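Sivley Curbside Sorting Survey

Household answers on what goes in which bin, collected in the Sivley and Grosanlow districts. Version 2, 16 December 2020.

Contents
answers.csv has one row per household, 2000 rows.
items.csv lists the 90 household items asked about.
notes.txt has free-text remarks from 500 households.

Missing answers are blank. A value of 9 means "don't know." Grosanlow changed its glass rules in May, so use the district column before comparing glass items.

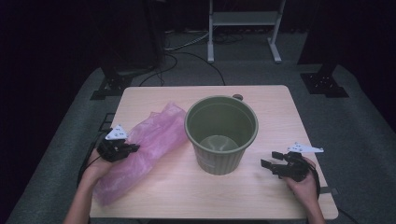
Plastic film is the item group with the most disagreement. Lencho codes 1 to 15 cover it. Code 4 is for thin bags like the crumpled pink one lying beside the green bin; rigid tubs go under code 11. Version 1 had these two swapped.

License: CC BY 4.0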